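Kitchen cell in sim: wrist camera and reset pose keep drifting apart
Simulation and Virtual Cells > Setup and Upkeep

drirnby_cell
Posted in November

I look after the simulated kitchen cell at Triltovard. One white arm, red cabinets, dark counter, a fixed view and a wrist view. We run it in batches of 268 episodes overnight and I check the logs around 7 a.m.

Since I rebuilt the scene file, the gripper ends up lower over the counter at reset than the saved pose says it should. The joint values match the file. The pose of the hand does not. I get the same thing with the cutting board and meat loaded or with the counter bare.

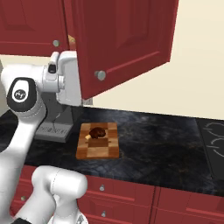 I have reloaded the arm model twice and cleared the cache. The base offset in the config is 60 mm, same as before the rebuild. Anything else worth checking before I roll back?

overgaard_m
Check the base offset in the scene file too, not only in the config. If both are set, one of them wins, and which one depends on load order. We had 60 in one and 62 in the other for months.

drirnby_cell
Scene file says 62. I never touched that line. But two millimeters doesn't explain what I'm seeing, it's more than that.

rosalba.c
Then it's the tool frame. When you rebuild, the hand can get attached at the flange with the default length and your own value is ignored. Print the tool frame at reset and compare it with an old log.

I'd also stop using the fixed view to judge height. Use numbers.

pistdale_tech
Disagree with that last part. Numbers told me everything was fine for a week while the hand was sitting inside the countertop mesh. I look at both views every time I change a scene. It takes a minute.

rosalba.c
Looking is fine. Setting the height by eye is what I'm against.

Mayuree Saengthong
Rosalba Cattaneo is right about the tool frame, I had the same fault. Two more things from our cell. Turn off contact during the reset and turn it back on after the arm settles, or the solver pushes the hand away from anything it overlaps. And let it settle for 1,000 steps before you read the pose. Our old script read it too early.

drirnby_cell
Printed the tool frame. It is the default length, so my value was dropped in the rebuild. Put it back, set the base offset to 60 in both places, and the reset pose now agrees with the old log. I left contact on for now - would like to change one thing at a time.

The wrist camera still needs doing. Its mount was tied to the old tool frame, so I have to redo that offset as well. Current wrist view, fingers at the bottom:
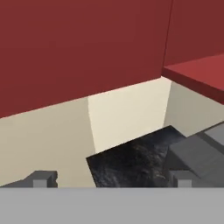 Steps I'm using for the wrist camera

1. Load the scene with no objects and send the arm to reset.
2. Parent the camera to the hand link. Leave the tool frame out of it.
3. Enter the mount offset from the old log and save.
4. Reload from disk and print the camera pose again.

overgaard_m
Add a step 5, write the offset in the scene notes. Ours is only in one person's head.

pistdale_tech
I would parent it to the flange, but hand link works if you never swap grippers.

drirnby_cell
We don't swap. Notes are updated. Will run the full batch tonight and post the log if the pose moves again.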